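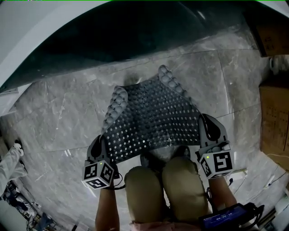
Perforated rubber mat over gray marble tile.

Seasonal Trek Support Assistant - Skakdale to Nulta

Iden Overland runs guided walking trips in the high country between Skakdale and Nulta. We are hiring one trek support assistant for the coming season, starting in April. The post is based at our guesthouse in Skakdale, with regular nights out on the route.

The route is 92 kilometers long and takes 7 days to walk. The highest overnight stop is the Tabrizi hut, at 3575 meters. Applicants must have slept above 3000 meters before and should tell us where, for how many nights, and whether they had any symptoms of altitude sickness.

Duties on the trail:
Walk at the back of the group and keep radio contact with the lead guide.
Record pulse and oxygen readings for each guest, morning and evening.
Check water treatment, stove fuel and hut bedding at each stop.
Keep the daily log, including departure and arrival times.

Duties in Skakdale:
Meet guests off the evening bus and check passports, permits and insurance papers.
Issue and take back rental boots, poles and sleeping bags.
Clean the guest rooms, hallway and boot room between groups.

Requirements:
Current wilderness first aid certificate.
Good spoken English. A second language is useful - please state your level.
Able to carry a 15-kilogram pack for a full day.
Right to work for the whole season.

Terms:
Shared room and all meals are included, both at the guesthouse and on the trail. Pay is monthly, with a daily supplement for each night at the Tabrizi hut. Bus fare from Nulta is refunded up to 100 percent on production of a ticket. Flights are not covered. Rest days are taken in Skakdale between groups and are set out in the rota before each month begins.

To apply, send a resume, a copy of your first aid certificate and a one-page list of treks completed, with dates and maximum altitude. Mark it "Trek Support". Interviews are held by phone before 10 a.m. local time. Incomplete applications are not considered.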